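# Comparing Finger Pads on Hand-Held Grippers: Bench Procedure

Issued by the Plerbridge Manipulation Laboratory for use by staff and visiting students. Revised in September. 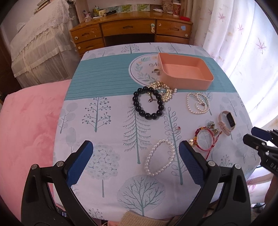
**Which objects should be used when two sets of finger pads are compared?**

Small, light objects of differing shape and stiffness should be used, as they separate good pads from poor ones far more quickly than boxes or bottles do. Jewellery is particularly suitable. A bead bracelet, a fine chain and a ring each load the pad in a different way, and all three may be tested in a single session.

## 1. Scope

This procedure applies to the two hand-held grippers currently held by the laboratory, the Zondent and the Cirillo. It covers the comparison of finger pads only. Jaw travel, grip force calibration and camera alignment are dealt with in separate procedures and should be completed beforehand.

The method may be carried out at any steady table. A domestic setting is acceptable and, for this work, preferred. Printed cloths, patterned trays and daylight from a window all make demands on the cameras that a plain bench does not.

## 2. Preparing the table

1. Cover the table with a cloth and smooth out any folds near the front edge. A fold will lift a ring or a thin chain and make it easier to pick up than it should be.
2. Place a shallow tray towards the back of the table. It will serve as the target for every placement.
3. Set out the test objects in front of the tray. Leave enough room between most of them for open jaws to pass, but allow at least one pair to overlap.
4. Do not straighten chains or necklaces. They should lie as they fall.
5. If a window is in view, check the exposure on both cameras before the first trial and leave it fixed for the whole session.

The bracelets in the photograph show a workable range. The black one has large, round, glossy beads and offers the fingers a firm edge. The gold chain with small pearls lies tangled beside it and is a much harder target. The red braided bracelet carries charms, which are inclined to catch on the side of a pad. The tiny ring should be regarded as the most severe test on the table.

A fitness tracker is included for contrast. Its strap and screen behave quite differently under the same pad, and the operator should record which of the two was gripped.

## 3. Fitting the pads

Pads must be fitted as a matched pair. A new pad should never be run against a worn one.

- Remove the old pad and clean the finger with a dry cloth.
- Press the new pad on from the base towards the tip.
- Close the jaws fully and look along them from the side. The tips should meet without a visible gap.
- Open and close the jaws several times, then check the tips again.

Textured pads collect fibres from cloths and blankets. Brush them at the start of each set of trials, and again whenever a grip fails without an obvious cause.

## 4. Carrying out the trials

Each pad set is given 300 trials, divided equally among the objects. The operator should work through one object at a time, in the order printed on the record sheet.

1. Bring the open jaws down over the object with the fingers upright. Do not tilt the wrist to improve the grip.
2. Close the jaws at a steady rate until the object is held.
3. Lift to a hand's height above the cloth and pause for 2 seconds.
4. Carry the object to the tray and lower it until it touches the base.
5. Open the jaws, withdraw straight upwards, and record the result.

Where an object is dropped during the lift, leave it where it lands and begin the next trial from that position. Returning it by hand to a convenient place was found to flatter the weaker pads in our earlier work. After a successful placement, the object is returned to the cloth by hand and let fall loosely.

Two grippers may be used together for the necklace and the chain. One gripper holds the first part of the chain while the other takes up the slack. These trials must be entered on a separate sheet, as they are not comparable with single-gripper results.

## 5. Recording results

Four outcomes are permitted:

| Code | Outcome |
|---|---|
| P | Placed in the tray |
| D | Dropped after lifting |
| M | Missed; nothing was lifted |
| T | Lifted together with another object |

Code T is often entered wrongly as P. If a bracelet reaches the tray with a second item attached, the trial is a T, even where the second item falls free on landing.

Any reading shown on the gripper body should be copied down at the moment of closing - not from memory at the end of the set. Operators working alone may read it aloud and write it up afterwards from the recording.

## 6. Reading the comparison

Pad sets should be compared object by object before any total is considered. In the last full exercise, 1682 of 3296 recorded trials ended in code P. That total concealed a wide spread: the large beads were placed with little difficulty by every pad, while the ring accounted for most of the misses.

Samuele De Luca, who maintains the record sheets, has asked that the following points be observed when results are submitted:

- State the pad type and the gripper for every sheet, including abandoned ones.
- Note any change of operator part way through a set.
- Attach one photograph of the table taken before the first trial.
- Keep comments brief and place them beside the trial to which they refer.

A difference between two pads on a single object should be confirmed by a second operator. If the two operators disagree, both sets are retained and the object is tested again with fresh pads.

## 7. Known difficulties

**Fine chains slipping between the tips.** Check the closure first. If the tips meet properly, the pad may be too stiff for the chain, and this should be recorded as a finding.

**Beads rolling away from the jaws.** The descent is usually off centre. Repeat the approach more slowly.

**Pads lifting at the edge.** Stop the set and replace both pads. Spare pads are kept in the Villelen cabinet, on the second shelf, and should be signed for.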